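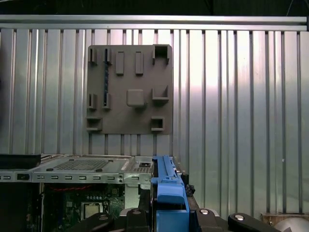 Malte Gerlach asks whether a kit like this should be judged on the arm at all, given that most of the lost time in his shop goes into fixtures and loading. It is a fair question and these notes follow it. Two of the four headings below have nothing to do with the arm.

Unit 4: Reviewing a packaged disassembly cell
Reading for this unit: the Retar offer sheet and the Lotthorpe site notes, both in the course folder.

What is on offer

Retar sells a bench cell for opening and servicing desktop computers. The buyer gets an arm, a gripper, a set of fixture plates and a library of taught motions. Wollow sells the same cell as a service: they install it, keep it running and charge per finished case. For this unit, treat the two as separate products. The hardware is the same but the risks fall on different people.

1. Gripper and reach

A two-finger gripper is a general tool. It can hold a drive caddy, but the angle of the caddy matters when it has to go into a narrow bay. Ask the seller which case models were used in the demo and whether the grip points were taught by hand. Retar's sheet gives 140 seconds for a drive swap and does not say if tool changes are included.
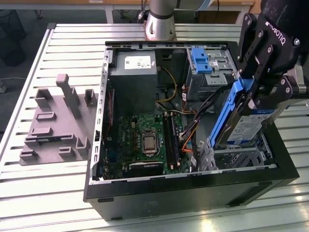 Fig. 4.2 Drive caddy held in the gripper over the open case. Fixture plate to the left.

2. Fixtures

Fixture plates are quoted separately. Check three things:
Can a plate be remade on site, and are the drawing files part of the price?
How is it fixed to the table?
Does a new part need a whole new plate or only a new block?

The Lotthorpe notes are useful on the last point. They had to reorder full plates twice in one October.

3. Product range

Old cases are the hard part. Lotthorpe still receives machines from 2011, and latches and drive cages differ a lot from one maker to the next. Ask for a list of supported models – a written one, with dates.

4. Service terms

Wollow's minimum is 200 cases a month. Below that the buyer pays the difference. Eshun offers a similar contract with no minimum but a higher price per case, and it leaves loading to the buyer's staff.

Exercise for next session

Write one page comparing the Wollow and Eshun terms for a shop with uneven monthly volume. State who pays when a case will not open. Bring a printed copy.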